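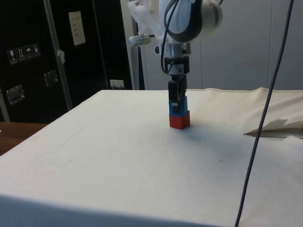 Diary > 2019 > Claltham

Saturday, March 9, 2019

Woke at six with the rain still going and the gutter over the back door dripping again. Had porridge, then took the early bus to Claltham to look at the allotment. The plot is number 80, right at the bottom by the railway fence. Half of it is couch grass. The shed roof has a hole in it but the door shuts.

Hendrik Mulder has the next plot along and was digging in manure. He told me the bottom end floods most winters and I should put the beans further up. He gave me 8 seed potatoes in a paper bag and wouldn't take anything for them.

The rent is due in June. I paid the deposit anyway.

Got home after two, wet through. Soup and toast. Wrote to Aunt Jean about the curtains and told her I would rather have the green ones if she still has them. Rang the bank, who were shut.

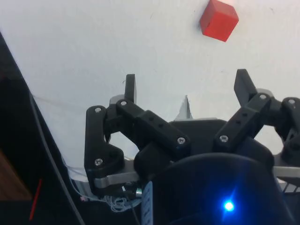
The red block, on the white cloth.

Did some reading in the evening, the Vurkness book, which is slow going. He walks 2,000 miles and hardly mentions the weather. I am up to the part where he reaches Irnero and loses his boots. I will finish it, but I don't think I'll look for the other one.

Potatoes are in egg boxes on the spare room windowsill. Need to buy a fork, string and a new washer for the kitchen tap. Bed at ten.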